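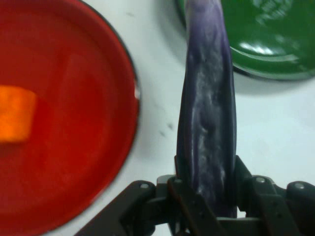

Figure 4. Red plate with a thin dark outer edge, on a white tabletop.

4.2 Plate color and surface finish

The effect of plate color on the amount of food left uneaten was weaker than the effect of portion size reported in Section 4.1. Diners at the Hatham and Nakpan lunch halls were served on either red or white plates of equal diameter. Plate color was fixed within a hall for a full week and then switched, so that no diner saw both colors on the same day. The halls drew from the same central kitchen and used the same serving spoons. Of the 1,000 trays collected, 600 came from Hatham, where the seating area is larger and the lunch period runs longer.

Leftover weight was lower on red plates in both halls, but the difference was clear only for starch dishes. Rice and boiled potato were left in smaller amounts when served on red. For cooked greens and for dishes with a tomato-based sauce, the two plate colors gave nearly the same result. One reading, proposed by Siriwan and Safavi for dessert servings, is that a pale food on a dark or saturated ground appears larger, and diners ask for less of it at the counter. Our data fit this reading only in part. Serving weight was recorded at the counter, and at Nakpan it did not change with plate color.

Surface finish is a possible confound. The red plates were glossier than the white ones, and under overhead lighting the raised rim gave a bright highlight that shifted with the position of the viewer.
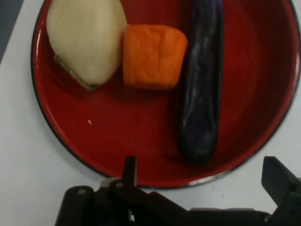 Gloss readings taken at the center of each plate type do not capture this effect, as the center is flat and is covered by food for most of the meal. Mac Carthaigh measured rims separately and found that worn plates lost gloss at the rim before they lost it elsewhere. We did not sort plates by wear. Any future trial should either use new stock for both colors or record wear at the start of each week.

Table position also had a small effect. Trays from window tables carried more leftover food than trays from interior tables, for both plate colors. Most window tables at Hatham seat 4 and most interior tables seat 7, and larger groups stayed longer. Meal duration was not logged for individual diners, so the effects of light and group size cannot be separated here.

Two limits apply to the comparison as a whole. First, weighing was done after trays had been stacked, and some sauce was lost to the underside of the tray above. The loss should be similar for the two colors, but it raises the variance for wet dishes and may hide a small effect. Second, Sunday service was left out at both halls because the menu is cold and is served in bowls. The regression in Section 4.3 includes dish type and table position as covariates and treats hall as a fixed effect.

Related articles

Sukprasert P., Srithong S. Portion size and tray return in shared dining halls
Siriwan J., Safavi N. Background color and requested serving of pale desserts
Mac Carthaigh O. Rim wear and gloss loss in institutional tableware
Srithong S. Seating layout and meal duration at Suvgate
Safavi N. Weighing methods for mixed food waste: the Hurkel trial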